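Threads > Kitchen and home > Small kitchens

1/ Someone with a very large following has declared that every kitchen needs "a station for each thing". A mug station. A bread station. A fruit station, God help us. The post has 4000 likes and I have a headache. A thread.

38 replies · 116 shares

2/ I'll say where I'm coming from. I have one worktop. It's the length of a short person lying down. Anything that lives on it permanently is paying no rent, and I want to know what it does all day.

3/ So let's start with the mug tree, as every one of these posts does. The claim is that it "frees up a whole cupboard". Does it? Six pegs hold six mugs, if you've got one with six pegs. I own more mugs than that and so do you. The cupboard is still full of mugs. You've now got mugs in two places.

4/ And they collect dust. People get cross when I say this. Hang a mug by its handle near a cooker for a fortnight, the one you never pick, and run a finger round the inside. I'll wait.

5/ What I will grant the mug tree: if you only put out the two mugs you really use, it's fine. Nice, even. But then you don't need a tree, you need a hook.

12 replies · 9 shares

6/ Next, the wicker basket. I have nothing against wicker. I bought one from Després, which is a shop that sells you a basket and makes you feel you've joined something. What I object to is the idea that a basket is storage. It's a bowl with gaps in it.

7/ Onions, fine. Garlic, fine. But the posts always show sweetcorn or peaches or something else that wants eating by tomorrow. Corn starts losing its sweetness once it's picked, and if you've already stripped the husk off it'll dry out as well. It belongs in the fridge, or better, in you.

8/ Someone will say "it's only for show". Yes. That's my complaint.

9/ Dish racks. There's a fashion for the little wooden slatted ones and I've been through two. The first was a Lundo and it went black at the feet before the year was out. The second I've oiled, like a fool, and it's holding up – but I'm now a person who oils a dish rack.

10/ They're also too small. Every one of them. They're made for side plates and optimism. Put a dinner plate in and it leans, put two in and they lie down flat on top of each other, and at that point you've got a pile of plates with some wood underneath.

27 replies · 14 shares

11/ Before anyone asks, yes, I've tried the "zones" method, the one from the Kundow newsletter. You stick labels on the worktop (paper tape, it does come off) and live with it for a month. I did the whole of December, which was possibly unwise.

12/ Results. The drinks zone worked. The drying zone spread into the drinks zone by the second morning. The "fresh" zone turned into post, keys and a satsuma.

13/ Now the one that really gets me, the toaster oven. Everyone who has one says they never use the big oven any more. Then you go round to theirs and the big oven is on.

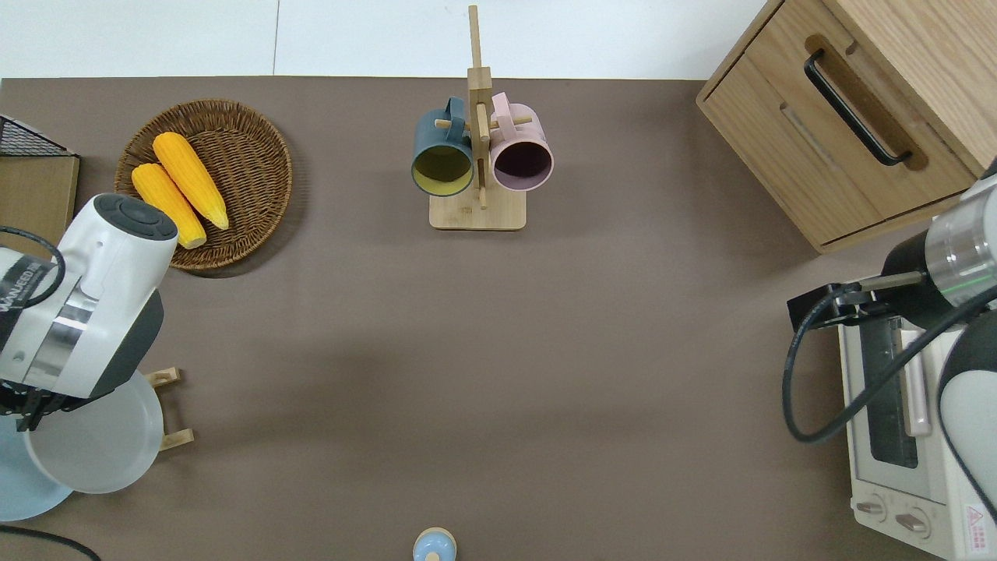
14/ My issue is mostly with where it goes. A toaster oven wants air round it, and it wants nothing leaning on it. Shove it up next to the cupboards with a mug stand on one side and you've got a hot box with neighbours. Read the leaflet. Nearly all of them tell you how much gap to leave, and nearly all of us ignore it.

15/ The colours, too. Cream and pale wood everywhere, then a blue plate and a pink mug so it doesn't look like a dentist's. I like it, I'm annoyed that I like it. It shows every crumb and every splash of tomato, and no one selling it has ever fried anything.

16/ A friend in Cirnberg keeps her table completely clear and puts everything away after each meal, lids on, doors shut. I used to think that was a bit joyless. Then I tried rolling out pastry on my own worktop and had to move a basket, a rack, a tree and a loaf to do it.

31 replies · 22 shares

17/ What I've settled on, for what it's worth. Rack stays out because it's always in use. Basket stays out with onions in it and nothing prettier. Mugs have gone back in the cupboard and I've given the tree to my sister, who says it's great. We'll see.

18/ The toaster oven is on trial. I've told it so. It does a decent baked potato and it's quicker than the big one, I admit that much. It does not do "a whole roast dinner for two", whatever it says on the box, unless the two are very small and not hungry.

19/ To the person who replied that I should "invest in a trolley": a trolley is a second worktop on wheels and I'd fill it by teatime.

20/ The original post is up to another 3000 likes while I've been typing this. She's doing a bread station next. I'll be reading it, obviously.

44 replies · 17 shares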